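Vetness relief convoy finally gets through to Nornilton

October 2026

I've been following the Nornilton story since the road closed, and this morning I got the message I'd been hoping for: the trucks are in! All 11 of them, parked behind the old Pralinard chocolate works, where people had been sheltering in the cellars since the shelling started up again.
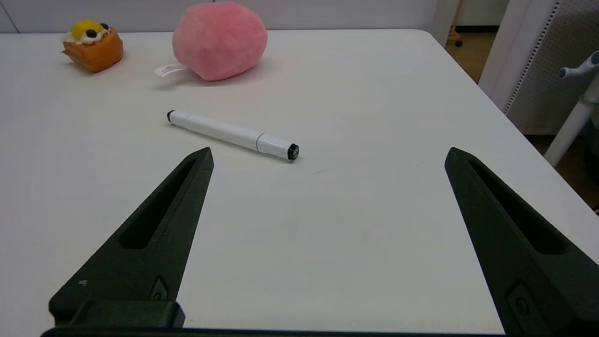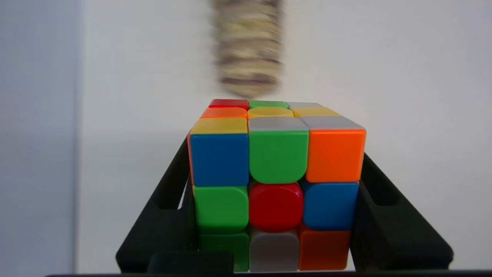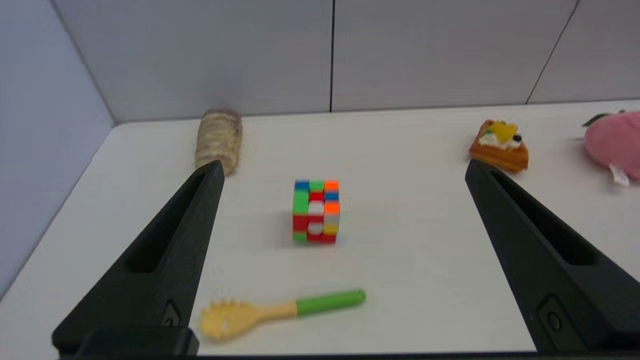 The convoy left Vetness before dawn and spent most of the day stuck at the Nørgaard bridge, waiting on a pass from one side and then (of course) another pass from the other. It's carrying flour, insulin, diapers and two generators, and the hospital gets the first one. On the way back the drivers took out 122 people, mostly families with small kids and a few older folks who'd been refusing to budge for weeks.

That still leaves a lot of people behind. The town office has 126 more names on its list for the next run, and roughly 100 homes on the river side have had no running water for a month. I asked when the trucks go back and got three different answers, so I won't print any of them. The cease-fire on that stretch of road is supposed to hold until December. I'll post again when I hear from the drivers.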